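Kendden opens its evening kitchen with small plates, long tables and a new drinks list

February 4, 2018

Kendden, the neighbourhood restaurant on Grulov Street, is opening for dinner this month, and the whole team is thrilled about it! Until now the kitchen has closed after lunch. From the middle of February it will serve until late, five evenings a week, with 40 seats in the main room and a bar that takes walk-ins all night.

The evening menu belongs to head chef Ihor Kuzmenko, who has spent the winter testing dishes on anyone willing to stay behind. Expect smoked aubergine with walnuts, potato dumplings in brown butter, slow-cooked lamb with pickled plums and a honey cake that takes two days to make (it's worth it).

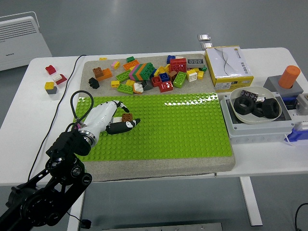
A small brown brick on a bright green baseplate.

"I've wanted to cook at night here since the day we opened," said Kuzmenko. "Lunch is quick. At dinner people pass plates about, they argue over the last dumpling, they order another bottle. That's the food I love making."

Early evening prices run from five until half past six, when any three small plates cost £24. The bar will pour house vermouth, sour cherry spritzes and a dark beer brewed for the restaurant by Temow, along with alcohol-free versions of nearly everything on the list. Children are very welcome, and half portions are available on all main dishes. 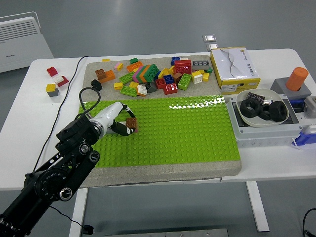 Brown two-by-two brick in the gripper, with bricks of many colours on the board behind.

Bread comes from the Polishchuk bakery next door, which is adding a second bake each afternoon so that the rye loaves reach the table fresh. Kendden will sell any spare ones over the bar.

Bookings are open now for parties of up to eight, online or in person at the restaurant. Larger groups should speak to the front-of-house team. The lunch menu and its opening hours stay the same.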